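# Clekiten: grasp planning on the tray bench

Clekiten is the planning layer we run on a two-armed robot with five-fingered hands. It takes a tray pose from the perception node (Pyo), picks a grasp on the rim, and hands a joint path to each arm. The August build changed two things: each arm now has its own planner thread, and the pose filter keeps 25 samples instead of 19. Both views are from the robot's side of the yellow shelf.

**Rim grasp, left arm**

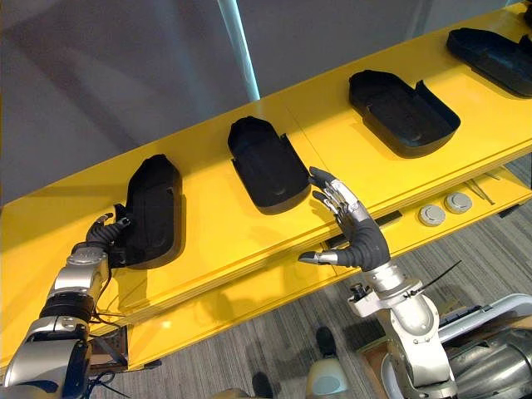
Kiprono Koech asked whether the rim grasp still needs a hand-tuned approach angle for every tray. It doesn't. The angle comes from the fitted rim plane, and the only value left in the config file is the finger closing speed. Glossy yellow under matte black is hard on the depth estimate, so Pyo fits the rim first and leaves the hollow for later.

The left fingers are curled on the lower edge of a tilted tray. The right hand is open by the next one. With the old single thread, one arm had to finish its plan before the other could start. Now they share a collision map and lock only the part of it they are moving through.

**Pre-grasp, right arm**

The right hand is open just to the left of a tray, thumb out. Pre-grasp poses are stored relative to the tray, so they stay valid when Pyo updates its estimate – the arm path is replanned, the hand shape is kept. The left hand is up and open.

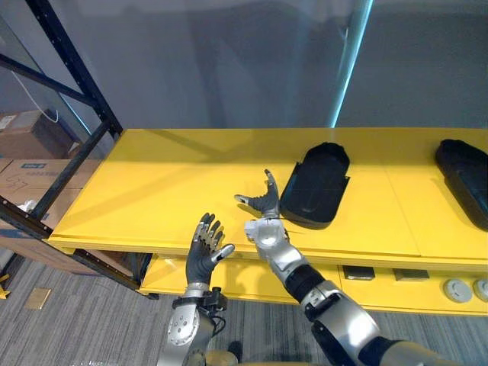 Does the replanner throw away the whole path when the pose shifts, or only the last part, one reader wanted to know. Only the last part. Drostach, our logging tool, stores both the old and new paths, and in the latest log there were 293 replans, 17 of which fell back to a full plan. Those 17 are filed under `fallback` in the Lindex repository, with the pose history for each.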